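Samstags bei den Robotern: Hände nachstellen, Kabel bändigen, Kaffee trinken

Es gibt Wochenenden, an denen man ausschläft, und es gibt Wochenenden, an denen man morgens um halb acht mit einem Satz Inbusschlüssel im Büro steht und sich auch noch darauf freut. Ich gehöre (meine Familie seufzt inzwischen nur noch leise) zur zweiten Sorte. Der Samstag ist bei uns in Dirkport Wartungstag, da ist es still, das Telefon gibt Ruhe, und die zweiarmige Zelle, die wir intern Brukitz nennen, bekommt endlich die Aufmerksamkeit, die ihr unter der Woche fehlt.

Weil ich immer wieder gefragt werde, wie so ein Vormittag abläuft, schreibe ich es einmal auf. Ganz ohne Anspruch auf Vollständigkeit, und wer es anders macht, darf mir gern schreiben!

Erst einmal zuschauen

Bevor ich irgendetwas aufschraube, lasse ich Brukitz arbeiten. Das habe ich mir mühsam angewöhnt, früher hatte ich sofort den Schraubendreher in der Hand und wusste hinterher nicht mehr, wie sich das Ding vorher bewegt hatte. Also eine Tasse Kaffee, ein Stuhl in sicherem Abstand, und dann eine Aufgabe, bei der beide Hände gebraucht werden. Am liebsten nehme ich eine flache Kunststoffschale über dem Holzmöbel. So ein sperriges Teil verzeiht nichts: Greift eine Hand von oben über den Rand und stützt die andere von unten, dann müssen die Arme sich einig sein, sonst verwindet sich alles, und man hört es auch, so ein feines Knarzen, bei dem sich mir die Nackenhaare aufstellen.

Ich achte dabei vor allem auf den Daumen. Drückt er flächig an, oder steht er nur mit der Spitze auf? Im Protokoll heißt das bei uns ganz nüchtern »Auflage Daumen«, und ich trage für jede Hand einen eigenen Wert ein.

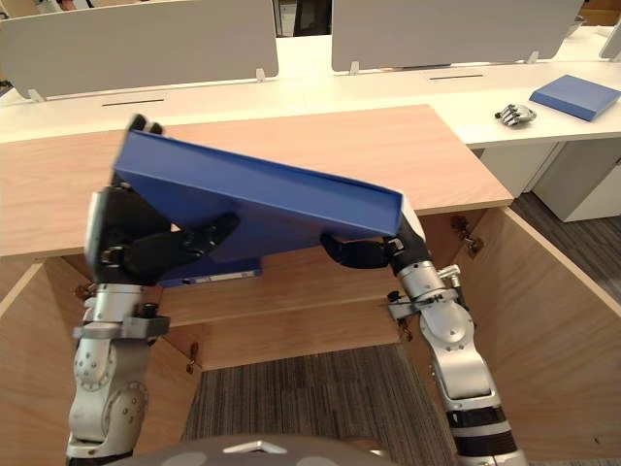
Das Handgelenk, mein Sorgenkind

Wenn ich genug gesehen habe, kommt der Strom weg, und zwar richtig, mit Not-Halt und Hauptschalter. Dann geht es an die Handgelenke. Unser Wartungsplan, den wir von der Anlage in Ceddale übernommen und seitdem kräftig vollgekritzelt haben, sieht alle 2.000 Greifzyklen eine Durchsicht vor. Ich ziehe dort jede Schraube nach, die ich erreiche, und fahre danach das Gelenk von Hand durch den ganzen Bereich. Das dauert, und es ist eine schöne Arbeit, bei der man wunderbar vor sich hin denken kann.

Ein eigenes Kapitel sind die Kabel. Sie müssen am Gelenk genug Luft haben, damit beim Drehen nichts spannt, aber bitte auch keine Schlaufe bilden, die irgendwo hängen bleibt. Ich lege sie, drehe das Gelenk an beide Anschläge, fluche ein bisschen, lege sie neu. Beim rechten Arm habe ich diesmal 2 Anläufe gebraucht, was für meine Verhältnisse ein Triumph ist.

Zum Schluss wird geputzt. Auf den mattschwarzen Fingern sieht man jedes Stäubchen, und Holz staubt nun einmal. Ein trockenes Mikrofasertuch genügt völlig, von Sprays halte ich nichts, die hinterlassen einen Film, und dann rutscht es wieder. Und weil ich schon beim Tuch bin: Die Kameras am Handgelenk nicht vergessen! Ich schaue mir hinterher jedes Mal das Livebild an und prüfe, ob die Maserung im Holz noch sauber zu erkennen ist. Dass der Finger so dicht vor der Linse etwas weich erscheint, stört mich nicht, scharf brauche ich es weiter hinten. 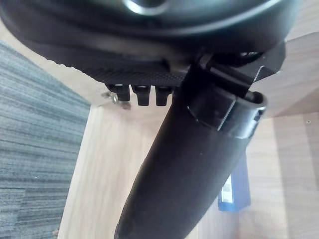 Blick aus der Handgelenkkamera: der Greiffinger, dahinter helles Holz und Teppich.

Danach kommt der Strom wieder drauf, Referenzfahrt, und dieselbe Aufgabe noch einmal von vorn. 91 Durchläufe standen am Mittag im Protokoll, und ich bin zufrieden nach Hause gefahren, mit schwarzen Fingerkuppen und einem Bärenhunger. Nächstes Mal schreibe ich über den Maruyama-Umbau, der mir seit Wochen im Kopf herumgeht und für den mir im Moment noch die passenden Distanzhülsen fehlen. Falls jemand eine gute Quelle kennt, die Kommentare sind offen!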